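My Day at the Brirnia Open House (and Yes, I Bought Socks)

Monday, July 30, 2018

I have worn compression socks every working day since my second kid, and in all that time I never gave one thought to where they come from. They come out of a drawer. So when the Madgate plant put up a flyer at my pharmacy saying the public could come in and look at the knitting floor, I signed up right there at the counter, with my prescription still in my other hand.

Brirnia is the name on the package, Madgate is the town, and the building is out past the feed store where the road goes down to one lane. Parking was on the grass. I got a sticker with my name spelled wrong and a pair of foam earplugs, which I thought was a bit dramatic until they opened the door to the knitting floor. Wow, those things are loud!

The machines are round, maybe as tall as my fridge, and each one knits a sock from the top down as a tube. Our guide was Corrado Zuccaro, who runs the floor, and he had to shout everything twice. What I got out of it is that the squeeze in the sock comes from a stretchy yarn laid in with the regular one, and the machine pulls it tighter at the ankle and lets it go slacker as it moves up the calf. I always figured they just made the ankle smaller. He handed around a tube that hadn't had its toe closed yet and we all stuck our arms in it like kids. The lady next to me got her bracelet caught and had to be helped out of it (she was a good sport).

After that comes the toe room, much quieter, where people sit at Donati machines and close the ends. That's the older line, and Corrado told us the shop has 60 of them, though I only saw a couple of rows going. The seam has to lie flat or it rubs, and if you have numb feet from diabetes you might not feel it rubbing until you've got a sore. My dad had that trouble, so I asked a bunch of questions and held up the group. Sorry, group.

Then the wrist braces, which I cared about more than I expected to. They call the brace line Gamura, and it's all cutting and sewing, with a flat metal stay that slides into a pocket along the palm side. You can pull the stay out for washing. I have owned one of these for years and have been washing it with the metal in. The sewing supervisor looked at me so kindly when I said that.

They let you try on anything at the fitting table, and a nice woman with a tape measure did my ankle, my calf and my wrist. I've been wearing the wrong size sock! I'd been going by shoe size, and you're supposed to go by the ankle measurement, first thing in the morning if you can, before any swelling gets going. She wrote my numbers on a card and I taped it inside the closet door when I got home.

A word on the testing room, for anybody thinking of going. It's small and hot, and you go in a few at a time. They put a sock on a wooden leg with sensors in it and read off the pressure at different heights. The one they did for us had been through the wash over and over to see how much squeeze it lost. There was a counter on the wall that said 3,652 and I never did find out what it was counting. I meant to ask and then the cookies came out.

Gripes: only 2 restrooms for the whole crowd, no chairs anywhere along the route, and at an open house for people with sore legs, you'd think of chairs. Also the factory store took cash only until lunchtime. I came away with three pairs of knee-highs in a color they call oatmeal, one new brace for the left hand, and a bag of seconds for my sister, who doesn't mind a crooked stripe.

They do this again in October, and I'd go back if they put out some benches. Wear closed shoes, they turned away a man in sandals.

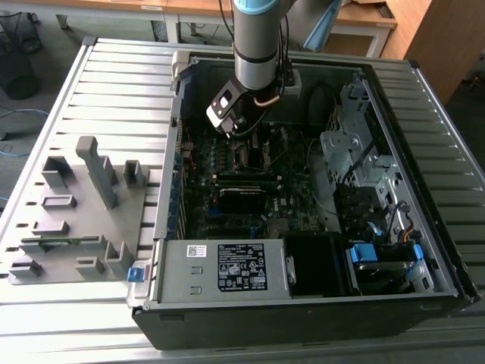 My new brace has had three days of hard use now and I like it a lot better than the old one. The thumb hole doesn't dig, and the strap closes with one hand, so I can get it on while I'm holding coffee. I type all day and then come home and fuss with things, and small fussy work is what sets my wrist off worst. Reaching down into an open Dell tower like the one in the photo, with all those little parts crowded on the green board, would have me hurting by suppertime with my old brace. Gardening I haven't tried yet. The tomatoes need tying up this weekend, so I'll find out then.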